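Sunday, evening

Slept until nine and then did the clothes, which I had been putting off for most of August. Took everything out of the closet and the two bottom drawers and put it on the bed in batches. It was slow going with the window open and the street loud.

Aileen Abella called while I was on the sweaters. She wants the box for the Sarmiento sale by Tuesday and says they will take anything clean with working zippers. I told her she could have two bags. She also asked if I still had the gray coat from Etlow and I said yes – she can try it on when she comes, but I have not decided.

Winter things went on the top shelf. Socks took longer than they should have. I found the receipt for the brown boots in a pocket, 639, and I have worn them twice this year. Virgilio Macaraeg thinks I should sell them and he is probably right. The electric bill was in the same pocket, 419, paid in June, so I threw that out.

Had rice and eggs at one and went back to it. The last batch was jackets and anything with a ribbed band, because those stretch if I hang them and I would sooner have them folded.
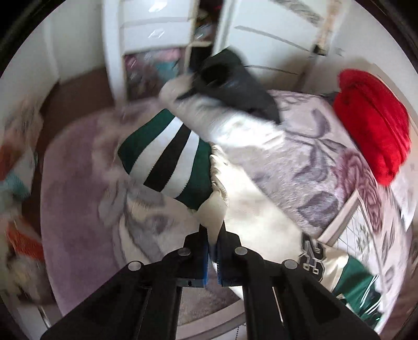 I kept the cream and green one. It is too warm for now and it takes up half a drawer, but I would only miss it in November. Folded it with the sleeves in and put it at the back.

Bags are by the door. The drawers close properly again. Still to do: the shoes, the hook behind the bathroom door, and a call to Virgilio about the boots. Bed by eleven if I can.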